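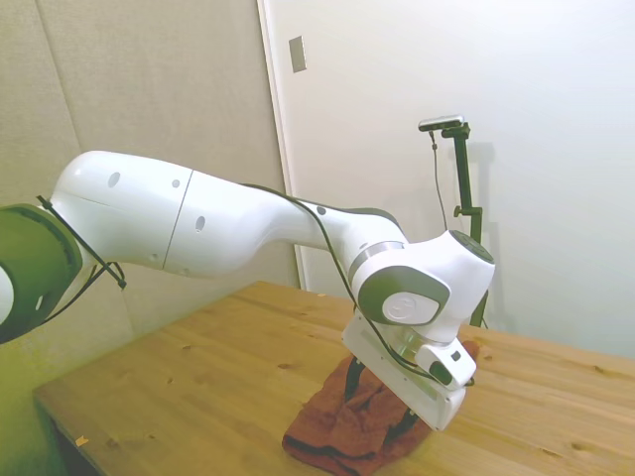
Wrist camera drops out on cloth folding cell, only when the arm reaches far

Asked by Zalewska, 29 October 2026

Hi all! I look after a small one-arm cell that picks and folds cloths on a table. Camera on the gripper, second camera on a stand behind. I've got the cable from the hand running back along the top of the arm, held with a couple of straps up near the green joint, and it sits pretty loose over the wrist (I wanted slack for rotation).

For the last couple weeks the wrist camera keeps disappearing mid-run. Fixed camera is fine, never blinks. Last batch was 200 picks and I lost the wrist stream 6 times, always with the arm stretched out low over the table. If I jog it back toward the base the picture comes back by itself, sometimes after a restart of the driver. I already swapped the USB port and updated everything I could think of. Is this a dying camera or my cabling? I'd rather not buy another camera if I can help it.

3 answers

Bartosz Krawczyk
Cabling, I'd put money on it. A camera that dies in one pose and comes back in another is getting its plug pulled on. Two straps up by the big joint and then nothing until the hand means the whole run is free to shift, and at full reach the connector ends up being your strain relief.

What I'd do: power down, take the straps off and lay the cable out again starting from the hand. Leave a small loop at the camera and anchor it to the gripper body so the plug itself can't move. Then a strap on the link just before the wrist, and your slack goes between those two. After that work back toward the base with a strap on each link, never across a joint without a bit of loop. Snug, so the cable can still slide a hair if you tug it. I use the soft hook kind, zip ties chewed up my first cable.

Before you run it for real, jog each wrist joint slowly to both ends of its travel with a hand near the stop button and watch the loop. If it goes tight or catches on the gripper, fix it now. Also try a new cable. If yours has been yanked for two weeks it may have a broken wire inside and no amount of strapping will save it.

Mavis
had this, was the usb hub. get a powered one

Honach
Hub is worth ruling out but it wouldn't care where the arm is, so I'm with Bartosz. Quick test: park the arm in the bad pose, open the live view and wiggle the cable gently at the camera end, then at the wrist, then farther back (motion disabled, please!). Whichever spot makes the picture cut out is your spot. Mine was right behind the plug. You couldn't see a thing from outside, the jacket looked perfect.

One more thing, check your log for the frame number when it drops. Mine said 2,817 one time and 93 the next, so I knew it wasn't heat or some timeout. And redo your wrist camera calibration if you end up taking the camera off, I forgot and spent a whole afternoon grabbing next to the cloth.

Comment from Zalewska
Did the wiggle test and yep, it cuts out at the camera end! New cable is ordered, and I'm moving the straps the way Bartosz said. Does anyone know if a right angle plug would help, or is that just one more thing to snag on the fabric?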